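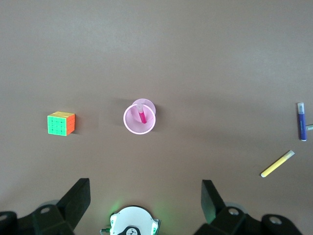
Figure 4.1 A 4x4 puzzle cube, green on its front face, and a pale pink cup on a tabletop.

Chapter 4
Counting Without Counting

My aunt kept a jar of buttons on her sewing table, and every summer she made us guess how many were in it. My cousin always said 3000 because it was the biggest number he liked. I said 100, every single year, and I was always way too low. The answer one year was 258, and I remember being furious, because I was sure she had made it up. So I tipped the whole jar out on the rug and checked. She hadn't.

What I should have done (and what we'll spend this chapter doing) is look for structure first. Take one face of the cube in Figure 4.1. You don't need to touch every little square with your finger. Four rows, four in each row, and you have sixteen before you've finished blinking. Six faces like that give you 96 squares on the outside. Easy!

Now a harder one. How many small blocks would you need to build a solid cube that size? Four layers of sixteen makes 64. But how many of those blocks would be hidden completely inside, with no face showing? Have a go before you read on. I'll wait.

When I gave this to my evening class, Halima Lema drew all four layers on the back of an envelope and crossed out the outside blocks one at a time. Ashok Pal peeled off the outer shell in his head and said what's left is a 2 by 2 by 2 cube, so eight. They got the same answer, and then argued through the whole break over whose way was better. I like both. Halima's is slower, but it still works when the shape is lumpy and strange.

We'll start with rows and columns in Section 4.1, move on to layers in 4.2, and get to the button jar in 4.3, where nothing lines up nicely and we have to estimate. Keep some scrap paper handy, and if you have dried beans in the kitchen, bring those too.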